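8/19/18 walk-through, Karkilau building, ground floor + loading side. Fire exits, power, ladders, first aid. Same sheet as last time, comments where needed.

**Exits and aisles**

- [x] Main door opens full swing, no key needed from inside
- [x] Exit sign lit, front
- [ ] Exit sign lit, loading side. Dim, flickers. New tube or swap the whole unit
- [ ] Aisle to loading door clear. NO. Two pallets of Flodetti boxes in it, third time this year. Moved one by hand, other needs the jack
- [x] Floor tape visible. Worn by the sink but you can still read it

**Fire**

- [x] Extinguisher tag 237, gauge in green, pin in
- [ ] Extinguisher tag 425, gauge ok, tag out of date. Due for service before November
- [x] Alarm panel, no faults showing
- [ ] Sprinkler clearance over shelving. Top shelf in row 3 stacked too high, take one layer off
- [x] Oily rag can has lid, emptied

**Power**

- [x] Breaker panel door shuts, space in front clear
- [ ] Breaker labels. Half of them are pencil. Cant read the bottom row at all
- [ ] Extension cord under the mat by the office. Pull it, have asked before. If they need an outlet there put in a request
- [x] GFCI by sink trips and resets
- [ ] Space heater in office, plugged into power strip. Straight to wall or out

**Ladders and lifting**

- [x] 6 ft step ladder, feet and spreaders ok
- [ ] Laizer extension ladder, one rung lock sticky. Tagged out, dont use till fixed
- [x] Pallet jack, wheels ok, handle returns
- [x] Sling, rated 400 lb, label readable, no cuts

**First aid and chemicals**

- [ ] Kit by office: no large bandages, burn gel expired. Reorder
- [x] Eyewash, ran it, clear water both sides
- [ ] Cukness floor cleaner decanted into a plain spray bottle. Needs a label, name and hazard, not just "floor"
- [x] Data sheets binder on hook
- [ ] Data sheet for the new Cukness degreaser missing from binder. Print

**Other**

- [x] Restroom light and fan
- [ ] Water stain on ceiling tile by loading door, bigger than last visit. Roof or pipe? get somebody up there
- [ ] Handrail on the back steps loose at the bottom bracket. Two screws gone

Do first: aisle, handrail, ladder stays tagged. Everything else by next round. Roof spaces not checked, no acess today, key was at the other building. Outside lights not checked either, too early in the day.

Sign off when the open items are closed and put the sheet back in the binder, not the drawer.

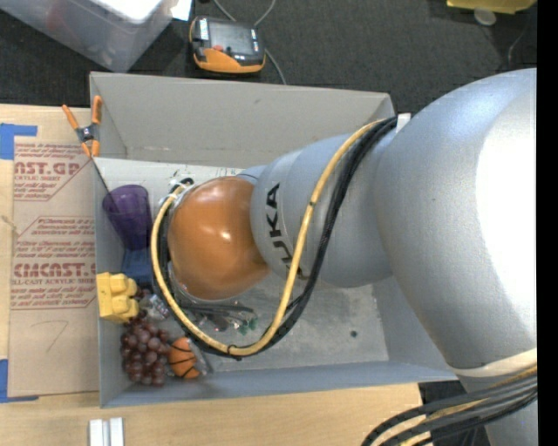
KUKA arm over the gray bin, cables tied.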